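Toshio Nomura taught me to bake rye bread, badly at first, in the kitchen of a rented house in Cledlow. That was the winter I turned thirty. He died in May, and his sister asked a few of us to write something down for the family. Mine got too long for the card, so I'm putting the whole thing on the blog.

We met at the Cledlow library, where I was working the desk in the afternoons. He came in to return a book on drainage that was four months overdue. I told him what he owed and he paid in coins, counting them out in stacks. Then he asked if I knew anyone with a room to rent. I had one. He moved in that same week with two suitcases, a box of records, and a very heavy iron pot.

He stayed six years. I had thought it would be a few months.

He was not an easy housemate at the start. He got up at 4:30 and listened to the marine forecast, although we were a long way from any water. He washed his dishes before he ate, meaning the pans, so that the food was often cold by the time he sat down. He kept a ledger of the gas meter in pencil. I found all this hard to live with and told him so, and he said he would try to be quieter with the radio. He bought an earphone the next day.

The bread started because I complained about the loaf from the store. He said he could show me how to make one that kept for a week. His mother had worked for a German family when she was young and had come home with the recipe, and he had made it himself since he was thirteen. The starter lived in a jar on top of the fridge. My first loaf was raw in the middle. My second was worse. He ate both of them, toasted, with butter, over several days. I think the fifth was the first one I would have given to a guest.

He had worked as a surveyor for most of his life, first for the county and then for a company called Charvát that laid out roads. He liked to stop the car and point at things. A culvert he had argued for. A bend that should have been wider. He drove me out once to see a road near Rumham that he said was the best work he ever did, and it looked to me like any other road. He walked up and down the shoulder for half an hour, very pleased. It had rained hard that morning and there was no water standing on it, and he wanted me to see that.

Murali Salian, who worked with him at Charvát, told me a story at the funeral that I hadn't heard. They were out on a job in bad weather and had lost a survey stake, one stake, in a field of corn. Everyone else wanted to go back to the truck and put in a new one the next day. Toshio walked the rows until it was nearly dark. He found it, came back soaked, and said only that it had been where they left it. Murali still had the stake. He had brought it with him in his coat and he showed it to us.

I moved away for work after six years and Toshio took over the lease. We didn't write much. He didn't like the phone and I don't think he ever sent an email that was longer than a line. But he mailed me things. He sent newspaper clippings about the library. One year he sent a piece of the starter, dried into flakes and folded in wax paper, with a note that said "Add water. Be patient." I still bake from it. I've given it to Thu Phí, who was also in the house for a while, and to my neighbor Branislav Murín, and they have given it to people I don't know.

When he was seventy he decided to walk to Cimard, which is 120 miles from Cledlow by the old roads. He did it in 13 days. He had no particular reason that he would tell me. He slept in motels and once in a church hall, and he kept notes on the condition of every bridge. I drove up to meet him on the last day and brought sandwiches. He was sitting on a wall outside the post office with his boots off. He asked if I had passed the bridge with the bad railing, and I had, and we talked about the railing all through lunch.

He mailed the notes to the county. I don't know whether anybody did anything about them. The railing was still bad when I drove up this spring.

The last time I saw him at home was in March. He had gotten thin and his hands weren't steady, so I did the kneading and he sat at the table and told me when to stop. He was still particular. I had the oven too hot, according to him, and he was right about that. We listened to one side of a record and he fell asleep, and I washed the pans before I ate, which I've done for years now without noticing.

After that he was in the hospital, and Alžběta Říha, who lived across the street from him, went in most mornings. I could only get there on two weekends. She read him the forecast off her phone. She says he corrected her on the names of the sea areas until nearly the end, and I believe it.

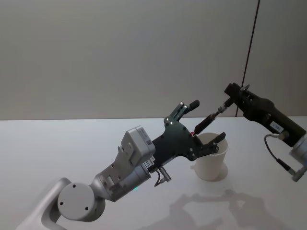 His sister has most of his papers now. There is a lot of it. He kept the gas meter ledgers from every place he lived, and pay stubs, and a card file of every record he owned with the date he last played it. She asked me if I wanted any of it. I took the ledger from our house. The last number in it that's in my handwriting is 3051, from a morning when he had the flu and asked me to go down and read the meter for him. He had checked it later, once he was up. There's a small pencil tick next to it.

I also took the pot. The records went to Murali, who has something to play them on. The family kept the boots.

There's a plan to put a bench on the road near Rumham, on the side where you can see down to the creek. It will cost about 1000 dollars with the concrete. Thu is collecting the money, and those of you who knew him should have her address already. If you don't, leave a comment and I'll pass it along. The county has to approve the spot first, and they want a drawing that shows how far it sits from the pavement. Murali is doing the drawing.

For anyone who wants the starter, I have plenty and I'm happy to mail it. It takes four or five days to wake up once you add the water. Keep the jar somewhere warm, and don't screw the lid on tight.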